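[Prev] [Next] [Thread] [Date] [Index] [List Home]

Subject: Re: [gloves-and-mitts] The 20 percent rule for ease
From: Ginevra Costa

Hubert Lüthi wrote:

> I have been asked again by two newer members for a plain answer on
> sizing, so I'll repeat what I was taught. Measure round the knuckles
> with the thumb out, take off 20 percent, cast on to match. Make the
> fingers the length of the wearer's fingers less a quarter inch. This
> works for any yarn and any hand. I've made gloves this way since
> before the list existed and I have never had a pair come back. The
> old Storkeck leaflet says the same thing, and those people knitted
> for fishermen, who would have complained.
>
> The Prutus calculator gives you the same number with more clicking.

Hubert,

I have three gloves in front of me made to that rule and I'd like to know what "works" means.

First pair (well, one and a half pairs) is in Farina sport weight, the soft one, on size 2 needles. Twenty percent off the knuckle measurement gave me a hand that fit fine for a morning. By evening it had grown enough that I could pinch a fold of it at the back. I washed it, it came back, I wore it, it grew again. The odd one is in Jilden, same needles, same stitch count, near enough the same gauge over a swatch. I could barely get it past the base of my thumb. Same rule, same hand, same knitter. So "any yarn" I don't buy at all.

I know the answer will be that my gauge was off. It always is. I measured both swatches after washing and after they'd been pinned flat overnight, and then I measured them again hanging with a clothespin on the bottom, as Liesbeth Verbruggen suggested here back in March. Flat, they matched. Hanging, the Farina was longer by the width of my finger. A rule that takes one number from around the knuckles can't know that.

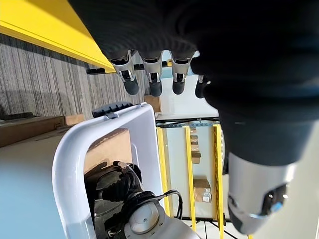 Finger length is the part of your message I'd argue with hardest. Less a quarter inch on every finger assumes the cloth stretches lengthwise by the same amount wherever you put it, and on a pinky you have maybe a third fewer rows to do the stretching. A quarter inch off my middle finger is fine. A quarter inch off my pinky and the web gets dragged up toward the knuckle and the whole side of the hand twists. Look at the four fingers on the robot hand, silver joints and dark rounded tips, and ask where you would put the tape measure on each one. The leftmost hangs down longest and the one furthest right is so tucked up behind the bulk of the hand that you mostly get its tip. People's hands do that to you too when you measure them relaxed on a table. I measured my brother's that way last winter and the pinkies came out short enough that he wore them folded down like fingerless mitts. Now I have people spread the hand on paper and I draw round it, holding the pencil straight up, and I mark the webs with a dot on both sides of each finger.

As for nobody sending a pair back, I'd guess most people don't return a gift. They put it in the drawer by the door. My aunt has a drawer like that and I've found two pairs of mine in it.

I also went and read the Storkeck leaflet, which I hadn't done in years. My copy doesn't say 20 percent. It says "a fifth or less for firm wools" and then goes straight on to the cuff. "Or less" is doing a lot of work there, and so is "firm." If somebody has a different printing I would be glad to see that page typed out, with the line before it and the line after it. I've seen the 20 quoted on this list so many times now that I went through the archive one evening. There are 1,133 messages with "glove" and "ease" in them, and of the ones I had the patience to open, the number almost always arrives with no measurement attached. Someone says it, someone says thanks, and then it gets said again the next year by the person who said thanks.

The Prutus calculator I agree with you about, except that you seem to count it as support. If it has the same 20 typed into it by someone who read it here, it's one opinion with a button.

What I do at the moment, and I'm not offering it as a rule:

Swatch in the round, at least four inches deep, washed, then hung with a weight for a night. Compare it with the flat one. If it grew, I take off more than Hubert does. If it didn't, I take off much less, closer to a tenth.

Try the hand on before starting any fingers. Leonardo Fontana told me he does this with the live stitches on scrap yarn and I was doubtful, but it saved me the second Jilden glove.

Pinky starts a few rows lower than the others. I'm amazed how many patterns still skip this.

Gemma Villa said off list that she gets good results from 20 percent in plain stockinette and bad ones in anything with cables on the back, which fits, given how much cables pull in. She hadn't kept notes on it. If anyone has kept notes, even scrappy ones, please post the yarn, needles, knuckle measurement and what the glove measured after a month of wear. I'll happily be wrong about this with numbers in front of me.

And Hubert, what yarn are yours in? You have never said.

Ginevra

[Prev] [Next] [Thread] [Date] [Index] [List Home]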